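Leave the ceiling white, and leave the joint alone

By Emanuel Ilie

Most of the argument about workrooms is conducted at bench height. People will discuss the depth of a worktop for an hour and accept whatever ceiling the building came with. I have spent a large part of the last year fitting out small rooms in the Penen building, where the tenants stand up to work and handle objects all day, and I have come to hold fairly fixed views on what should be overhead. They are unfashionable at the moment. The current taste is for exposed services painted black, slatted timber, or hanging panels in felt. For a small room I would reject all of them.

A ceiling in a small workroom has three duties. It must return light to the work surface, it must let the person below look up without being dazzled, and it must give access to whatever runs behind it. Appearance comes after these. A plain white ceiling with a matt finish does the first better than anything else available at the price, and the other two depend on how the fittings and joints are handled.

Take the return of light. In a large hall the ceiling is far away and the lamps do nearly everything by direct light, so its colour matters less than people suppose. In a small room with a low ceiling, a good part of what reaches the bench has already bounced at least once. Paint the ceiling a dark colour and that part is lost. The usual response is to add fittings, which restores the reading on the meter and makes the room worse to be in, because the bright spots are now brighter against a darker field. The eye adapts to the mean and is troubled by the peaks.

One room at Penen gave me a clean comparison. The previous occupier had painted the ceiling charcoal. We took readings at bench height, repainted in Clorik flat white with the same lamps in the same positions, and took them again at the same points after dark. The second set gave 691 lux at the centre of the bench. The first set had been low enough that the tenant had bought three desk lamps. The lamps went into a cupboard. I don't offer this as research, but I have not since met a client who preferred to pay for the extra fittings.

The objection I hear is that white ceilings show everything: scuffs, damp, the joint between one board and the next. They do, and I regard it as the chief reason to have one. A stain on a white ceiling is reported in its first month. A stain on a black ceiling is reported when the plaster comes down. Maintenance depends on people noticing things, and people who are busy with their hands will only notice what is plain.

The same reasoning applies to joints. A board ceiling moves. It moves with the heating in January and it moves again in summer, and a taped and skimmed joint across a wide span will sooner or later open into a hairline. There are two honest ways of dealing with this. One is to fill it each time and accept that it will be back. The other is to leave a thin straight seam from the beginning, set out square to the walls, and let the boards move on either side of it. The second costs less over the life of the room. It also tells whoever comes next where the edge of the board is, and that person will usually want to know.

Clients dislike the seam on the drawing. On the drawing it is a black line through a blank rectangle and looks like a mistake. In the room it is seen obliquely, at low contrast, and mostly by people leaning back in chairs. I have been asked to conceal a seam before completion several times and have never been asked to conceal one afterwards.

The cost of concealment deserves a figure. For the largest of the rooms, the contractor's price for a fully skimmed ceiling with no visible joint was 3,773 pounds above the price for boards with a seam. That sum would have bought a second row of sockets at bench height and decent blinds, with some left over for the door closer, which was bad. We kept the seam and bought the blinds. The sockets were lost in a later round of cuts for which the ceiling can't be blamed.

Fittings are the harder subject. There is a habit of specifying one large luminous panel in the middle of a small room, on the grounds that it is efficient and that the grid was designed to take it. A large panel is comfortable enough for someone looking down at paper. It is poor for anyone who turns their head up and sideways in the course of work, and that includes everyone who lifts, reaches to a shelf, or fits something over their own head. Each upward glance takes in a broad bright area, and the next look down is at a bench that seems darker than it is.

I prefer small rectangular fittings, flush or nearly flush, and more of them where the area calls for it. In the Penen rooms we used a type sold as the Evex 40. I have no strong loyalty to it. The diffuser is easy to remove and the body needs only a shallow void, 33 mm with the driver mounted to the side. The useful property is its size. A small fitting can be kept off the line between a standing person's eyes and the shelf they are reaching for. A large one is always in the way of somebody.

Position then matters more than output. My own practice is to mark on the floor where people stand, before the electrician is booked, and to look up from each mark. It takes half an hour with a roll of tape. On one job the drawings showed every fitting centred between the walls, neat and symmetrical, and from two of the four standing positions there was a lamp directly above the face. Moving both by a short distance cured it and spoiled the symmetry. The client's surveyor complained of the symmetry. The people who stood there did not bring it up.

Cables are where most of these rooms are let down. Equipment that hangs from above, or a lead that has to run up and away from the person using it, is generally considered after the ceiling is finished, and is then dealt with by screw hooks and adhesive clips. The clips fall. The hooks are put into board with nothing behind it, and they fall as well, bringing a neat cone of plaster with them. If there is any likelihood that something will be run overhead, a timber should be fixed behind the board and its position written down somewhere that survives the handover. I write it in pencil on the top edge of the door frame. It is not an approved method.
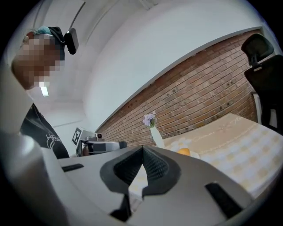 A further point concerns the meeting of wall and ceiling. Coving is still fitted in small rooms out of habit. It hides an uneven line, and if the plasterer is poor there may be an argument for it. Otherwise I would leave a plain corner. Coving collects dust on its upper curve, it makes later cable runs awkward, and it has to be cut and patched every time a partition moves. With the upper wall in the same white as the ceiling, the corner reads softly enough without help. The change of colour, if there must be one, can come lower down, at the head of the door.

Sound is the strongest argument against me and I concede a good deal of it. A hard flat ceiling over hard flat walls is loud, and no paint will alter that. The Miyazaki room, named after an earlier tenant and two floors above the rest, was unpleasant for conversation until we dealt with it. My quarrel is with the assumption that the remedy has to hang from the ceiling. Absorbent panels on one long wall, set between waist and head height, made speech comfortable and left the ceiling to do its work with the light. They can also be reached with a cloth. Felt baffles can't, and within a year they carry a grey fringe that drops on to the bench whenever the door is shut hard.

I would make exceptions. A room used only for screens may be better with a darker ceiling, and a room with real height can take almost anything. Where the soffit is sound concrete, I would paint it and spend the money elsewhere. For the ordinary small workroom, with a low ceiling and people on their feet, the specification fits on one side of paper: flat white, small fittings placed from the floor marks, a straight seam where the boards meet, timber behind anything that may carry a load. Keep a part tin of the paint, labelled with the room number, and store it somewhere that doesn't freeze.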